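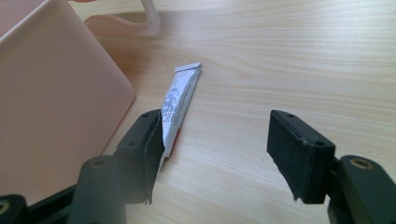
According to Mali Rowlands, the small things are always the last to find a home: the tubes, the caps, the sample sizes that slide to the back of a drawer and stay there for years.

Her remark opened the planning discussion for the Tastcombe Household Storage Gallery, and it has guided the selection presented on this page. The Gallery is maintained by the Woldemariam Center for Domestic Studies at Wollbridge. It records the ordinary contents of bathroom cabinets, hall drawers and bedside tables, together with the methods by which households put them in order.

Search the collection
Enter keyword
Go

Squeeze tube, white, on a light wooden tabletop. The print is in blue and gray, with a small patch of red near one end. The tube is creased and somewhat flattened. Entered under Bathroom and Bedside, Small Containers.

Notes on the category

Small Containers is the largest section of the Gallery and currently holds 349 entries. It covers tubes, jars, tins and bottles with a capacity of 100 milliliters or less. Larger bottles are entered under Shelf Goods. Items are recorded in the condition in which they were received and are not cleaned or flattened for the purpose.

Households taking part in the Tastcombe survey were asked to empty one drawer onto a table and sort the contents into items in regular use, items kept in reserve and items to be discarded. Tubes proved the most difficult to place. Many had been opened and set aside, and a number of households held two of the same kind, one in the bathroom and one in a bag or coat.

The Center recommends that tubes be stored upright in a shallow cup or divided tray, cap downward, with the printed side facing out. Tubes that can no longer be identified from their print should be set apart and checked before use. Medicinal products should be returned to a pharmacy and should not be placed in household trash.

Visitors wishing to consult the full category may do so in the Ultholm Reading Room during the afternoon. Requests for copies should be addressed to Donal Noonan, Collections Office. The section will be extended in September to include sewing and desk supplies.

Comments (3)

Babak Bahrami
Is there a reason the limit is set at 100? I have hand cream that is just over and it lives in the same drawer as everything else.

Lleucu Bevan
Cap downward works for toothpaste but I would not do it with anything that has a flip lid. Mine leaked all through the tray.

Arwel Wynne
We did the drawer exercise at home after reading this. Took most of an evening. Please add glue tubes when you get to the desk supplies, we have 2 and both are stuck shut.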